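Jonex step counter, two months in

I bought the Jonex in May after my old tracker's strap gave out halfway around the reservoir path at Grube. I wanted something cheap that counts steps, tells the time and leaves me alone. No heart rate, no sleep score, no little trophies!

Setup took me longer than it should have (the buttons are tiny and the leaflet is tinier), but once it was going I hardly touched it. It clips on a waistband and weighs next to nothing.

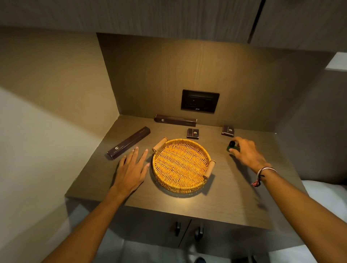 The count is pretty good. I walked the Tultlow loop with it on my belt and my phone in my pocket, and the clip said 3,214 while the phone was a couple dozen behind. Close enough for me. Where it falls down is pushing a cart or a stroller. I lost most of a grocery trip that way, and moving it to my shoe helped only a little.

Battery life is great, the screen less so. In full sun I have to cup my hand over it and squint. The clip is stiff too, which I like, because my last one ended up in a ditch somewhere.

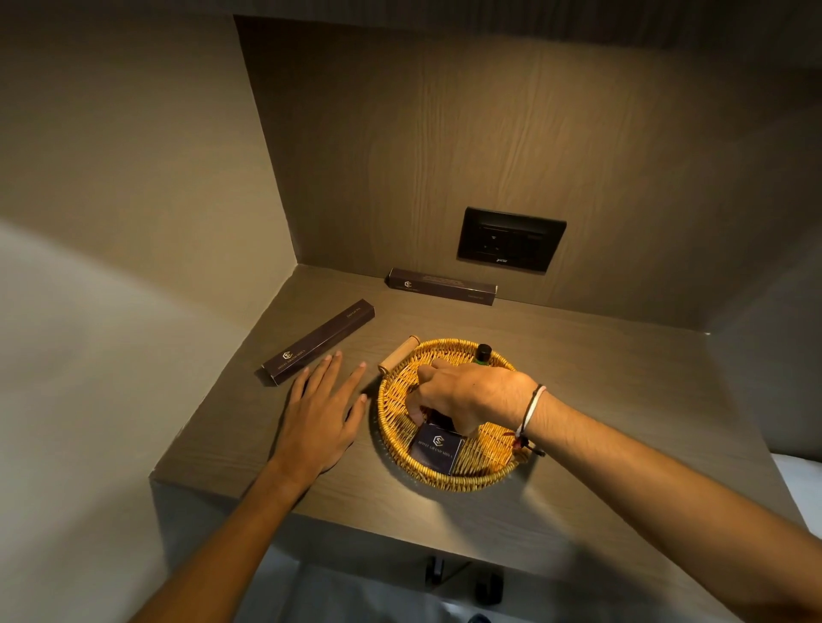
Trasuten Walking Club, Gear Reviews

I also tried the 2,000-step reminder, where it beeps if you haven't gotten there by noon. Cute for a week, then I turned it off. You hold both buttons down to do that, and yes, it beeps at you while you do it.

Would I buy it again? Sure, for flat walks and everyday errands. If you do hills, the club's other pick has a climb counter and I'd save up for that one.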